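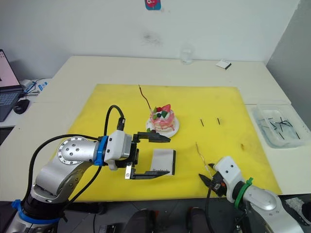

Nektarios Lambrakis has worked on motion software for two-armed robots at Skadevov for long enough to have rewritten most of it twice. The part he looks after now is called Lorix. It sits between the planner, which decides where the arms should go, and the controllers, which drive the joints. Most of what it does is say no.

"The planner will hand you a path that is fine for the left arm and fine for the right arm," he says. "Then you play them together and the two grippers want the same piece of air. Lorix looks at both paths on one clock and slows one down, or holds it, or sends the whole thing back."

The first version had a simple rule. Whichever arm reached the middle of the table first owned it, and the other waited outside. It was safe and it was slow. Anything that needed both hands at once could not be done at all, so people switched the check off, and then it was no longer safe either.

The current version drops the idea of an owned area. Each gripper is wrapped in a set of simple shapes, and the software keeps track of the gap between the sets. When the gap gets small, both arms slow down in proportion. The check runs 60 times a second, on a separate process from the joint control. Lambrakis wanted it faster and was talked out of it.

The person who talked him out of it was Bontu Jemal, who writes the perception side. Her package, Tanui, tells the planner where things are on the table and how sure it is.

"My estimates come in at 30 a second," she says. "He was going to check the same old number over and over and call it a fast check. I told him to spend the time on the shapes."

The shapes did need the time. Cables are the weak point in most models of an arm, because the model that comes with the arm has no cables in it. Lambrakis now adds a loose volume on the outside of each wrist, larger than the cable needs, and treats touching it as a warning and not as a stop. 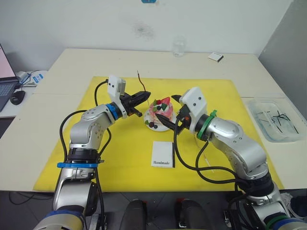 "If you make it a stop, you never get both hands near a small object," he says. "If you leave it out, sooner or later a loop catches on a finger. So it costs something to go through there, and the planner will pay if it has to."

Jemal's own trouble is with thin things. A wire or a stick gives a depth camera very little to work with. From one angle it is there, from the next it has gone, and the planner sees an object that blinks. Tanui used to drop anything it lost for more than a few readings. Now it keeps the object and lets its confidence fall slowly, unless it gets a clear view of the place and finds nothing in it.

"A clear view is the hard part of that sentence," she says. "Half the time the gripper is in the way. You can't say the stick is gone when all you can see is your own hand."

That meant the two packages had to share more than they did before. Lorix already knew where every finger would be, so it now passes the arm shapes back to Tanui, which masks them out and marks what lies behind them as unknown. The change was small in code and took a long time to agree on - mostly over whose clock to trust.

They keep a replay suite of recorded runs, 322 of them, and every change to either package goes through all of it before it is merged. At one point last June, 232 passed and the rest were failing on a timestamp bug that neither of them would claim. Lambrakis fixed it in the end. It was in a logging tool called Bomov that they had both stopped thinking about.

"We read everything through Bomov," Jemal says. "It was rounding the times. I had spent days tuning a filter against rounded times."

Asked what he would do differently, Lambrakis says he would have written the replay tool first. Jemal says she would have asked for the arm shapes sooner. Both are working on the same thing next, a way for the planner to ask for a better look before it commits to a close approach. At present it can only go ahead or give up. The request message is written, and they are still arguing about which arm should move out of the way.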